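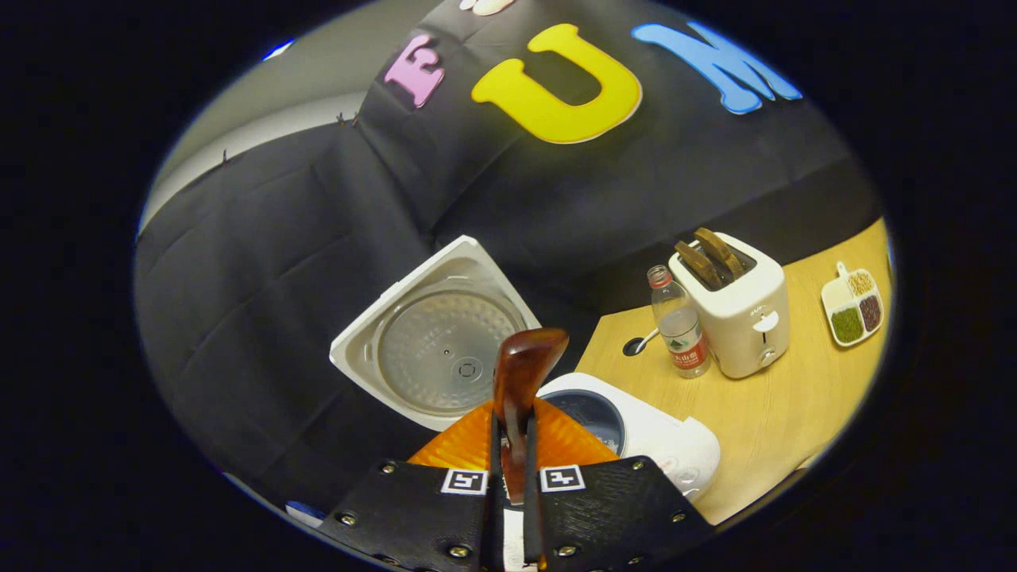
Products Support Manuals Dealers Contact

Support > Dehumidifiers > Utance 184 > Section 4: Continuous drainage

We use cookies to remember your region and language. Accept / Settings

4. Setting up continuous drainage

The Utance 184 can run from its tank or drain through a hose. Use the hose if the unit will be left on for more than a day at a time, as in a basement or a storage room.

You will need the drain hose from the accessory bag, a hose clamp and a flat screwdriver. The floor drain must be lower than the outlet on the back of the unit.

1. Turn the unit off and unplug it. Wait 10 minutes for water inside to settle into the tank.
2. Slide the tank out and empty it.
3. Pull the rubber plug from the outlet. Keep the plug. You need it to go back to tank use.
4. Push the hose onto the outlet until it stops, then tighten the clamp by hand and give it one more turn with the screwdriver.
5. Run the hose to the drain. It must slope down the whole way, with no loops or kinks.
6. Put the tank back. The unit will not start without it.
7. Plug the unit in and press DRAIN. The green light stays on.

CAUTION: Do not extend the hose past 3,000 mm. For longer runs, or if the drain is higher than the outlet, fit the Rarner lift pump (see Section 5).

CAUTION: Do not use the hose where the room may drop below freezing. Ice in the hose will send water back into the tank.

Note: Units sold before August 2023 have a threaded outlet and need the Stomum adapter between the outlet and the hose.

Checking the hose

Look at both ends of the hose after the first hour. If the tank is filling, the hose is blocked or runs uphill somewhere. Flush it with warm water every 2,000 hours of use, when the FILTER light comes on.

To return to tank use, unplug the unit, remove the hose, press the plug in firmly and empty the tank. Press DRAIN again once the unit is back on. The green light goes out.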